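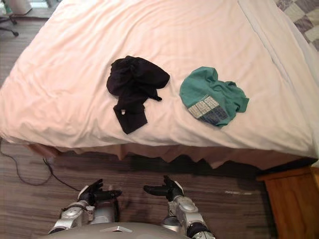
Two garments on the white sheet.

Bench notes, 06/07/2019. Samonstead hymnals, continued

3 shares

Picked up where Wulan left off. Her handover note says "spines off, most of them, don't open the blue crate" and is otherwise silent. I opened the blue crate. It has the psalters in it, with the mould, so fair enough. Lid back on, crate moved to the outside store, hands washed twice.

The job for anyone reading cold: 41 pew hymnals from Samonstead, melody edition, cloth over board, a good many years of Sunday mornings in them. The Wysocka edition, which has a loyal following on account of its tunes and a poor name in this trade on account of its glue. The printers used an animal glue on the spines that has gone to brown sugar. You can hear it when you open one at the middle. The parish wants them back in the pews with the same covers, the same numbers inside the front board and, in the words of the letter, "nothing fancy". I have that pinned over the bench as a warning to Syahrul, who has found the gold leaf.

Spine cleaning. Tried three ways of getting the old glue off.

Dry scraping with the bone folder works on the worst ones, where it falls off by itself anyway. On the better ones it takes the back of the fold with it. Stopped after one book. That book is now the practice book.

Wheat paste poultice, left under film for 20 minutes, then scraped. Good. Slow. Smells of school. The paper in this edition drinks more than I'd like and the first and last sections cockle a little, though they flattened under the board afterwards.

Methyl cellulose poultice, same time. Better again. Less water into the sections, and the glue comes off in a sheet if you are patient with it. Going with this for the rest. Wulan will say she told me so in January, and she did, about a different set of books.

Sewing. Most of the thread is sound. Where it has gone, it has gone at the Advent section, and then again around the Easter hymns, which tells you something about how evenly the church year gets sung. The stretch of hymns for Ordinary Time is as crisp as the day it was folded. There is one headed "For Those Engaged in Public Administration" that I don't believe has been opened by a living soul.

Resewing the broken sections only, through the fold, linking to the old thread with a kettle stitch top and bottom. Full resew on any book where more than a third is loose. Thread is the unbleached linen. Ningsih bought in a 3000 metre cone of it last year when one hank would have done, and we are all going to be buried with what's left.

Linings. Mull first, then a kozo strip on top, then a hollow of plain kraft. I had wanted to leave out the hollow and put the cloth straight on, but these books are opened flat on a ledge and leaned on by people holding up a coat and a child, so the spine has to be able to throw up. Hollow stays.

Adhesive is the Stimo PVA mixed with paste, half and half. Neat Stimo grabs before you've got the mull square. I know this from the practice book, which now has its mull on at a jaunty angle and will be a teaching aid for years.

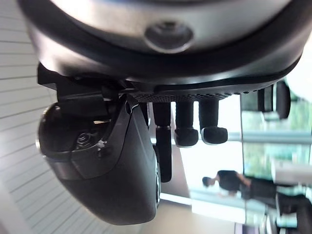 Press. The Pusau is holding pressure again since Aiman took the screw out and cleaned it. He won't say what was in there. Pressing time as follows: 90 minutes for linings, overnight for casing in, silicone paper either side of everything. If you need the Pusau on Monday, please ask first and do not simply unscrew it, as happened with the lectern Bible, on which I have nothing further to say.

Things found in the books, logged and bagged by book number, all to go back:

- palm crosses, flattened, various
- a shopping list with "candles (not scented!!)" on it
- a funeral card, which I have put in its own envelope and will hand over in person
- a bus ticket marking "Abide with Me"
- a child's drawing of either a lamb or a sofa
- a raffle ticket, pink, presumably unclaimed
- pencilled scores out of ten beside a run of hymns, in one hand, none higher than six

We talked about that last one over tea. Syahrul's view is that pencil comes off and we're being paid to clean. Mine is that this is the most sustained piece of criticism anybody has carried out in that building and it isn't ours to rub out. Kurniawati, who plays for services herself on the other side of the county, read the whole run and said the marks were generous. Left in. I've noted the book number so the parish can decide for themselves, and I wouldn't be surprised if half of them know the handwriting.

Slightly harder question: the pasted slips. At some point somebody went through and stuck a typed alternative verse over the printed one in a number of hymns. Different wording, less about worms. The slips are on with clear tape, which has gone the colour of tea and is moving sideways through the paper. Tape has to come off or it will take the verse under it too. But then do the slips go back on? Some of the congregation will have learned the typed words and some will still be singing the worms. I rang and was told "oh, people just sing what they like there", which doesn't help with placement. Plan is to lift the tape warm with the spatula, clean what will clean, and tip the slips back in along one edge with paste, so they can be folded up and both versions read. It adds time. I haven't costed it and had better do that before I do many more.

Covers. The boards are fine bar the corners, which are soup. Consolidate with paste and tap back, as usual. Cloth match is close with the darker of the two reds, though under the strip light it looks maroon and under the window it looks like a postbox. The church has neither sort of light, as far as I can gather.

Snags:

- kozo strips cut with the grain the wrong way, half a batch, me
- running low on silicone paper
- numbering goes wrong past the middle of the second box, where two books claim to be the same one; check for a faint pencil letter inside the back board before logging
- the small kettle is for tea and the other small kettle is not; label has come off again

Next: finish poultices on the second box, start sewing on the first. Ningsih to ring the parish about the psalters and ask how they were stored, and to use the word "mould" early in the call. Syahrul to put the gold leaf back in the drawer. Aiman wants the practice book to try the press with. He can have it once I've found the back board.

2 comments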